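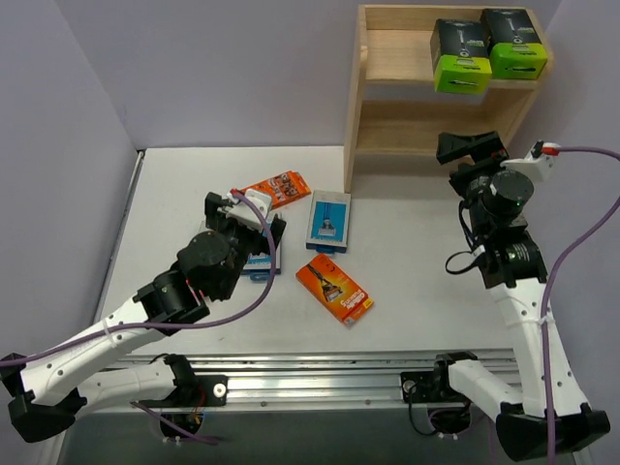

Sorting Small Bathroom Supplies into a Two-Compartment Shelf

Razor blade packs, spare brush heads, travel tubes and similar items are hard to store because they are small, flat and easily pushed behind something larger. A light wooden shelf unit with a top board and two open compartments handles most of them. The method below works on any table with a clear working area next to the shelf. Allow 20 minutes for a first sort.

What you need

A small wooden shelf unit with open compartments
A flat table, preferably white or another plain light color
A dry cloth
A ruler or tape measure
Removable labels and a pen
One shallow tray for items that will leave the bathroom

Step 1. Place the shelf

Stand the unit against the back wall of the work area, to the right or left, and leave the center of the table free. A blade pack set down in the middle of a white surface is easy to find again, particularly one with blue on it. All-white packaging is harder to pick out and should go straight to its compartment.

Check that the unit does not rock. If it does, turn it end for end before adding felt under a corner. Some table tops are not flat near the wall.

Step 2. Measure the compartments

Measure the clear height and the depth of each opening. Write both down. The Skitell unit used for our own notes has boards that can be moved, but many shelves do not, and the fixed height decides what goes where. Leave at least a finger's width above the tallest item so that it can be lifted out without tipping.

Step 3. Sort by how the item is packed

Take the supplies out one at a time and divide them as follows.

Flat packs: razor blades, adhesive bandages, cotton pads in sleeves. These go in the lower compartment, on edge if the pack is stiff enough, with the printed side facing out.

Upright containers: small bottles, tubes with flat caps. These go in the upper compartment, tallest at the back.

Loose items: hair ties, single brush heads. These need a small box before they go on any shelf. The Zitorton drawer cups are a suitable size, as is any lidded box with a flat base.

Keep the top board for one item in daily use. Once several things are standing there, the board fills up and the compartments are forgotten.

Step 4. Handle blade packs separately

Check that each pack is fully closed before shelving it. Pick it up by the long sides, and do not squeeze the middle of a thin plastic pack. An opened pack should be stored flat with the opening toward the back wall. Used blades do not go back in the same compartment — put them in a rigid disposal container and follow local rules for discarding it.

In a home with young children, open shelving is not suitable for blades at any height. Use a locked cabinet and leave the flat-pack row for bandages and pads.

Step 5. Label the front edges

Put one label on the front edge of each board. Use the category and nothing more: FLAT, UPRIGHT. Brand names on labels go out of date with the next purchase. Wipe the edge with the dry cloth first, or the adhesive will lift.

Step 6. Recheck after 60 days

Remove anything that has not been touched and move it to the tray. If one compartment is full and the other half empty, swap their contents before buying another unit. Wipe the boards while they are clear, and let them dry fully before putting cardboard packaging back.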